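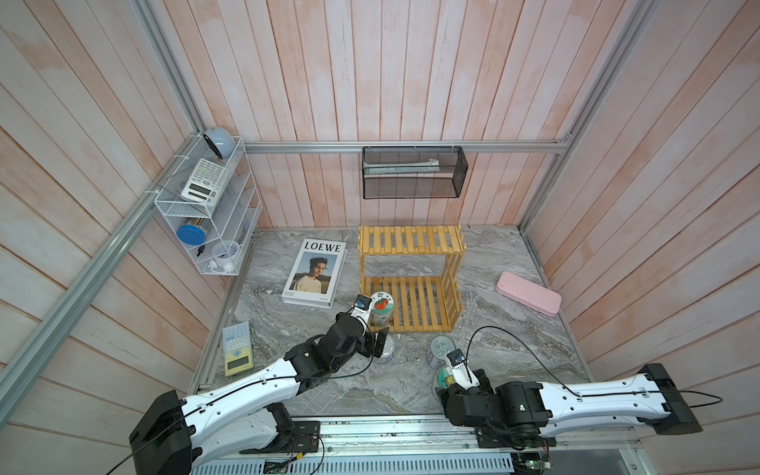

Two-tier bamboo shelf, jar and tin on the floor next to it

Pantry and Kitchen Storage > Materials and Finishes
Thread: Bamboo in a damp pantry, oil it or leave it alone?

clembridge_pantry
Posted in June
We have a walk-in pantry on the north side of the house in Clembridge. It has no window and shares a wall with the laundry. The meter in there read 81 percent humidity last night after two loads of wash. I keep dried beans, rice and canned goods on small slatted bamboo shelves. On one of them the bottom shelf has gray spots on the underside. The spots wipe off with vinegar and come back in a couple of weeks.

I don't want to throw the shelves out. Should I oil them, varnish them, or leave them bare and deal with the air instead? I have half a can of Plillent wood oil from another job.

oldcellar9
Deal with the air first. At 81 you will get mold on cardboard, labels and the wall too, and no finish is going to help with that. Is the dryer vented outside? Check the hose where it goes into the wall. Ours had slipped off and was blowing into the room for most of a winter.

clembridge_pantry
Vented outside. I pulled the dryer out this afternoon and the hose is tight. The washer is the one on the shared wall.

Nusrat Bangash
I would oil them. Wash with mild soap, let them dry in the sun for a full day, sand lightly with fine paper, then put on a thin coat and wipe off what is left after 15 minutes. Do the ends of the slats twice. The ends take in the most water.

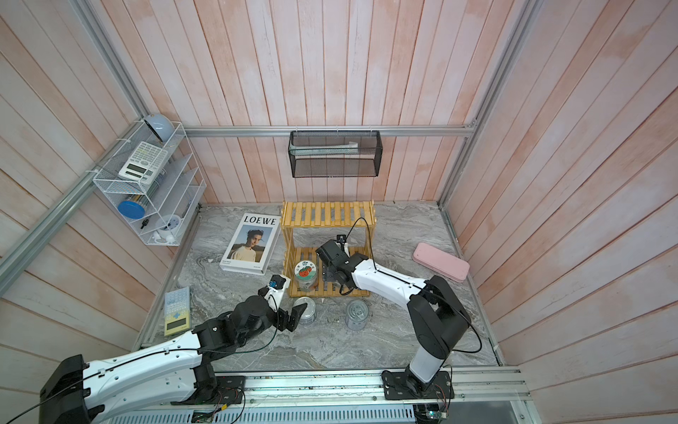
Do the undersides and the feet as well. Most people oil the top and stop, and then the part that sits near the floor goes gray first. I did five small shelves two years ago and have only had to redo the feet.

flurkon_fan
Disagree on the oil. Some kitchen oils are plant based and mold will grow on them if they don't cure all the way, and they cure slowly in a humid room. I had a Flurkon rack that was fine bare. I oiled it and it got fuzzy in a month. Water-based varnish is a better choice if you have to put something on it.

Nusrat Bangash
Was it cured before you put it back? I leave mine out in the garage for a week. If it still feels tacky it isn't ready. I agree cooking oil is a bad idea, but a drying oil is a different thing.

flurkon_fan
I gave it two days. So maybe that was it. I still wouldn't do it in a room at 81.

oldcellar9
Two days is not enough in summer humidity.

Nobody has mentioned spacing yet. Pull everything off the wall by 2 inches and don't pack the bottom shelf tight. Slats are good for this as long as you don't put a liner on top of them.

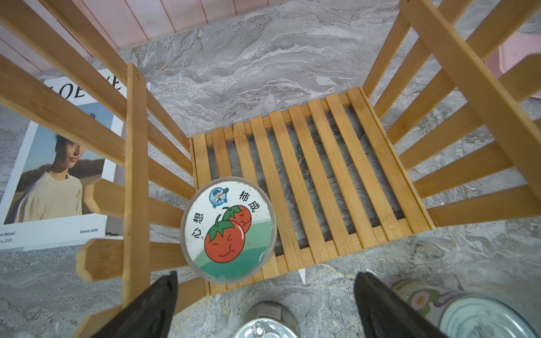 If you need a flat surface for small jars, use a wire rack. The plastic liners hold water underneath and that's where my spots started.

clembridge_pantry
I do have liners on the bottom shelves. They are coming off tonight.

mahmoud_st
I rent on Mahmoud Street and can't change the vents, so I run a small dehumidifier from 9 at night to 5 in the morning. It holds the closet under 60. Mine is noisy, so check that before you buy.

clembridge_pantry
Update. Liners off, shelves pulled out from the wall, door left open on wash days. The meter is down to 66. I washed the spotted shelf and it is drying on the porch. I'll try the oil on that one only and leave the others bare to compare.

Nusrat Bangash
Read the can for the cure time before you bring it back in. And lay the used rags out flat to dry outside, don't ball them up. They can heat up and catch fire.

flurkon_fan
Post how the bare ones do. My guess is they will be fine at 66.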